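My afternoon at the Grenen film restoration open day

I'd been on the mailing list for the Grenen archive for ages without ever going to anything, so when they announced an open day in March with the new cut of "The Jotov Crossing" at the end of it, I signed up before I'd even checked the bus times. (Two buses and a long walk uphill, for the record. Bring better shoes than I did.)

If you don't know the movie, it's a smuggling thriller that came out with a happy ending stuck on by the distributor. The smugglers get arrested, the priest gives a speech, roll credits. The version the director wanted ends at the river with no speech at all, and people who saw the first previews have been grumbling about it ever since! Grenen found the missing reel two years ago and has been piecing it back together.

They split us up at the door and I landed in the group led by Omolara Olatunji, who runs the scanning side. She talks fast and walks faster. First stop was the cold store, which holds 1,836 cans of film and smells like a salad left in a hot car, only chilly. You get five minutes in there and that's plenty. I asked which can was the river ending and she pointed at a shelf I couldn't have reached with a ladder.

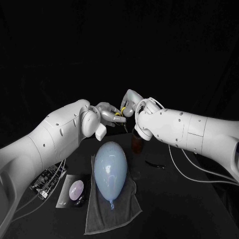 Upstairs was the part I'd come for. Kayode Usman does the frame repair, and he had the arrest scene and the river scene up side by side on two monitors. The river footage was so scratched it looked like it was raining indoors. He fixed one splice while we watched and it took most of our slot, with a lot of muttering. There are 400 spots in that reel that need work by hand, he told us, and he's on his second pair of glasses since he started.

Somebody asked why they don't just leave the scratches in. Kayode said he'd leave in anything that was there on opening night and take out anything that happened afterward, and then he and Omolara got into a friendly argument about a coffee ring on one of the title cards. I could have listened to that for another hour.

Lunch was soup and a roll for a very fair price. I sat with Yaqin Tian, who'd come down with her film club, and she had strong feelings about the happy ending. She LIKES the priest's speech! She grew up with it on tape and can do the whole thing from memory, and did, over the soup. I still think it's awful but I'll admit she sold it better than the actor does. 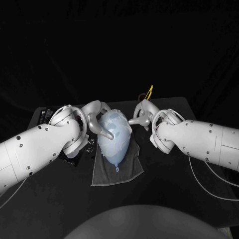

After lunch there was a talk on cuts and censorship by Nataša Radonjić, and this was the surprise of the day for me. I was expecting dates and laws. Instead she read out letters the distributor had sent to the studio, and they're hilarious and a bit grim at once. One complains that the river is "too wide for the audience to feel comfortable." Another wants the dog to survive, and for once I'm on the distributor's side.

Then the screening, in a room with 40 seats and a lot more people than that, so I was on the stairs with my coat under me. The restored ending runs maybe four minutes and there's hardly any dialogue in it. I won't spoil it for you, but the sound of the boat knocking against the dock goes on just a little too long, on purpose, and you could feel everybody holding still. The dog question is left open.

They're planning to show it again with both endings back to back, and Omolara said the date will go out on the mailing list once the last of the sound work is finished. Tickets were free this time but you did have to book. If you go, get in line early for the talk as well as the movie, and skip the roll.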